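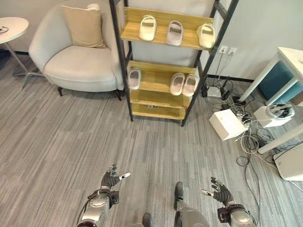

How many start positions for a shoe sorting task?

Åsmund Holmgren
Hello all. We are two people collecting demonstrations for a humanoid that must put slippers in pairs on a rack. We have 24 good episodes, but in all of them we began with nearly the same layout. The policy learns the motion well and then reaches to the old place when a slipper is moved to another board. Should I record more of the same, or change the layout every time? My colleague at Gulldale says the first.

Cosmin Oprea
Change the layout. I had the same problem on the Otex project in July. Write a list of layouts before you begin, otherwise your hands choose the easy ones — mine did. Include single slippers, heels over the front edge, and pairs with a gap between them. I record two episodes for each layout and then I go to the next. Keep the old 24, they are still useful.
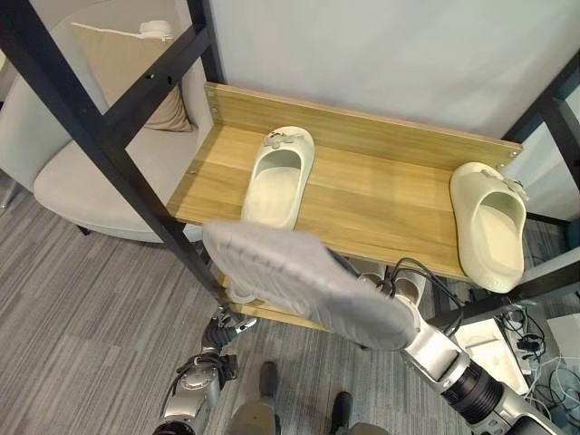 Padded mitten at the front of the shelf, right slipper with its heel over the edge

One more thing: write in the episode notes which end effector is on each arm. If you mix a mitten and a fingered hand without a label, it is very difficult to separate them later.

stesano_user
more data always helps. also check your camera calibration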